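Does a grandchild of a reigning prince keep the title after marrying abroad?

Posted by Saron Gebreyes

I'm reading a novel set at the court of Vollthorpe, a made-up principality. The old prince's granddaughter, Estar, marries a commoner and moves overseas, and after that everyone calls her plain Madame Worku. Would a real royal house do that, or is it just the author tidying things up? The book is 600 pages and never explains it.
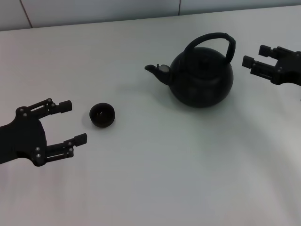
Murdo Carnegie replied that it depends on the house. Some have rules that take the title away if the ruler hasn't agreed to the match. Others let her keep it for life but don't pass it to the children. Check whether the old prince gives his consent -- if he doesn't, the author has it right.

Sota
she probably just stopped using it. plenty do

Saron Gebreyes
Thanks both. He refuses consent in chapter 11, so that fits.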